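We use cookies to improve your visit. By continuing to browse you agree to our cookie policy.

The Toy Bin at Haverford: A Talk With the Woman Who Sorts It

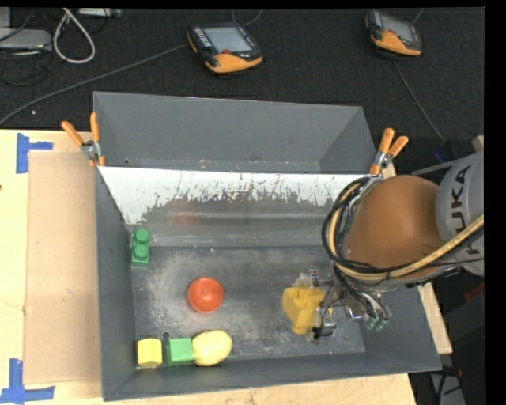
She has been looking after the toy library at Haverford for 14 years, and when I asked where she would like to sit for our talk she laughed and said she'd rather stand, thank you, because standing is how she does most of her thinking. So we stood, the two of us, with our coffee going cold on the windowsill.

What I wanted to know first was why metal. Most places I have visited keep their blocks in plastic tubs or canvas bags, and here was this big gray bin, scuffed dark on the bottom and sitting on a pale wooden table.

"Oh, I've tried everything," she said. "The tubs crack and the bags get that smell, you know the one. A metal bin you can wipe out and drag around and drop something in, and it makes a wonderful racket! The children love the racket. Their parents, well."

She likes the sloping sides too (she came back to this twice, so I know she means it), and she never fills a bin to the top. A few pieces at a time is her rule when she is sorting: a green brick, something round and red, an odd chunky yellow-orange thing with corners all over it.

"If I tip out a whole shelf I just get tired and start putting things anywhere," she told me. "With a handful I look at each one properly. Is it chipped, does it belong to a set, has somebody chewed it."

The library owns 4000 pieces these days, and 345 families borrow from it. The busiest month is October, when the evenings draw in and everyone remembers they have a living room floor. She started with 9 shoeboxes, and she still has one of them, full of pieces that match nothing.

"I can't throw them out," she said, a little sheepishly. "Sure as I do, a mother will come in asking for that very wheel."

I asked if she had a favorite, and she thought about it for so long that I finished my coffee, cold as it was. "The plain bricks," she said. "They always come back."

Related

Misanov Street Reading Room Opens Its Doors Again
Wooden Trains, Mended While You Wait
A Morning at the Toser Puzzle Exchange
Rirus Craft Fair: What We Brought Home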